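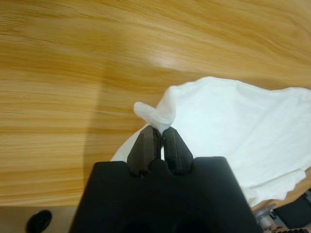 Facundo Ulloa
Staff writer, home technology

Vicente Quezada spends most of his working day on the phone with people whose smart plugs have stopped responding. He runs the support desk at Tasside, which sells the Flimari line of plugs, bulbs and wall switches. Before that he installed home networks for 22 years, mostly in older houses with thick walls.

I asked him for an hour on a Friday morning to go over the calls he gets most often. The first one he brought up was the router.

"Someone gets a new router, and everything in the house goes offline at once," Quezada said. "They think the plugs all died. The plugs are still looking for the old network name."

His fix is to give the new router the same network name and password as the old one. Upper and lower case have to match, and so does the security type. Most devices then reconnect after a power cycle. He tells customers to try this before they reset anything.

"If you have three plugs, fine, reset them. I talk to people who have 50 devices. That's a whole weekend, and they lose their schedules too."

The second most common call is about setup. The Flimari plugs only use the 2.4 GHz band, as do a lot of low-cost smart devices. Many newer routers combine both bands under one name, and during setup a phone may be on 5 GHz while the plug looks for the other one. Quezada said this usually sorts itself out, but when it doesn't, he has customers turn on the guest network and limit it to 2.4 GHz. Some leave the plugs there for good. Others switch off 5 GHz for ten minutes, finish the setup and switch it back on.

"Check that the guest network lets your devices talk to each other, if you need that," he said. "On some routers it's blocked. Then the voice assistant works and the app on your phone says the plug is offline, or it's slow, and people call us again."

I asked how far a plug can be from the router. He wouldn't give a number.

"People want me to say 100 feet. In one house that works and in the next one you can't get past the kitchen. A brick chimney, a refrigerator, a mirror, those all matter. Take your phone to the outlet and look at the signal there. If the phone is down to one bar, the plug is going to have trouble."

He also asks callers what the plug is behind. Outlets tend to be close to the floor, with a couch or a metal filing cabinet in front of them. A short extension cord can help with that, as long as it is rated for whatever is plugged in.

Space heaters come up every winter and he doesn't like the question. The plugs carry a rating, but he still tells people to put heaters straight into the wall.

"A lamp, a fan, a coffee maker with a real switch on it. Those I'm happy with. A heater coming on when you're out of the house, no."

In April the company moved its app to a new version, called Filine, and the desk had its worst month. Old schedules carried over, but routines that ran through a voice assistant had to be linked again. Callers would say the assistant couldn't find a device that was plainly showing in the app. The answer was to unlink the Flimari account from the assistant, link it again and run device discovery.

"You also end up with duplicates," Quezada said. "Two things called Bedroom Lamp. One of them is dead. Delete both and search again, it's quicker than guessing."

Names cause trouble in general. A customer on Troncoso Street had a plug called Light, a bulb called Lights and a room group called Light too. She had been on the phone for 20 minutes before he thought to ask what she'd named them. He suggests two words, a place and a thing, with no word used for both a room and a device.

His own house has six plugs and one wall switch. The switch is for the porch. He said he had more bulbs at one point, but his family kept turning them off at the wall, and a smart bulb with no power can't be reached by anything.

"That's another call we get," he said. "I ask them to check the wall switch and there's a long pause."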